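If you've landed on this page, your simulated arm has probably told you it is holding something when it plainly isn't. Welcome, and take heart. The Clevgate bench in Zostholm did this to me for the better part of a week before Ysaline Coste sat down next to me with a cup of tea and went through the log line by line. What follows is more or less what she had me do, with a few wrong turns left in, as I suspect you may be tempted by the same ones.

The fault goes like this. The arm moves out over the table, the controller reports "grasp: held," and the task carries on into the lift with the fingers still wide apart. No warning comes up, and the run gets scored as if everything were fine. In simulation that costs you some time. Send the same settings to a real arm and it will go swinging off with a part it never picked up, or half picked up — please don't do that until you've been through this page.
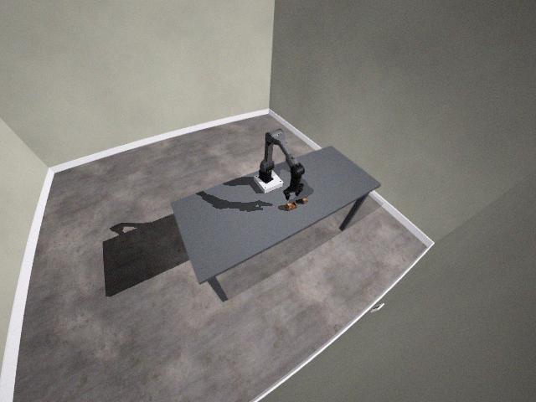

## Troubleshooting: false grasp reports

### Before you start

Save a copy of your task folder. I know, I know, but I once fixed this fault and lost the fix in the same afternoon. Then turn off automatic retry in the Gashi controller settings. With retry on, the arm has another go before you've had a chance to look at the first one, and the log entries get tangled together.

### Step 1. Stop the run at the report

Open the log and search for the first "grasp: held." In my case it came at step 493. Replay the run and pause on that step, then look from the room camera first. You want to know whether the gripper is anywhere near the right object. If the fingers are spread and nothing is between them, as with the two orange-brown pieces on the tabletop in my overhead view, write down the step number and go on.

Don't start moving the camera about yet. I did, and convinced myself that the arm was reaching too far back. From a high angle it's very hard to judge a gap like that, and I spent a whole morning adjusting an offset that had been right all along.

### Step 2. Switch to the wrist camera

The wrist view is the one to trust for finger position. Step through the approach slowly and watch the fingers more than the cube. It's natural to look at the cube, especially with numbers printed on it, but the cube isn't going to tell you what the gripper thinks it's doing.

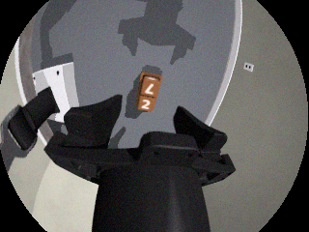

*Wrist camera: fingers open, with the 7 and the 2 showing on the cube.*

If your view looks like mine and the log says "held," the report is false. Note the commanded finger width and the measured finger width for that same step. You'll find them in the joint table, under the gripper heading.

### Step 3. Compare the two widths

On a healthy run, the measured width follows the commanded one down and stops when the fingers meet the cube. On my bad runs the command dropped to closed and the measured width didn't budge. The controller was deciding "held" from the command alone, and it did this in 39 runs before I caught it.

### Step 4. Change what counts as held

In the grasp check, set the source to "measured" and require finger contact on both sides. Then set the check to wait until contact has lasted 5 steps. Ha-neul Tak, who looks after the Pludumberg bench, prefers a longer wait, and if your cubes are slippery you may well side with him. Save, reload the task, and make sure the setting survived the reload. Mine didn't the first time.

### Step 5. Try to make it fail

Lock the finger joints open and run the task again. The controller should now stop with "grasp: none" and leave the arm where it is. If it still begins the lift, go back to Step 4 and look for a second grasp check further down the task file. Once it stops properly, unlock the fingers and run the task as usual.

Keep the bad log, too. I still load mine whenever the controller gets an update.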